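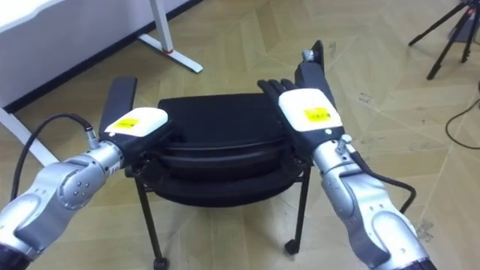
ok so I moved to Veltthorpe in August and I have Opinions about the bus

the 226 is supposed to come every 10 minutes. Thursday I waited nearly half an hour and then 3 of them rolled up together, all with their blinkers on like a parade

I got on the last one and had the whole back row to myself!! so I guess that part was nice

also the stop by my place is called Arnotine and the recorded voice says it a different way going downtown than it does coming home (air-no-teen? arno-tyne?? I just say "the one by the bakery")

the bakery is great btw. get the poppy seed roll, they're usually gone by 9

anyway if you ride the 226 in the mornings, do you walk up to the Hassanpour Street stop or just wait it out? it's 3 blocks uphill and I'm lazy but I'm also late a lot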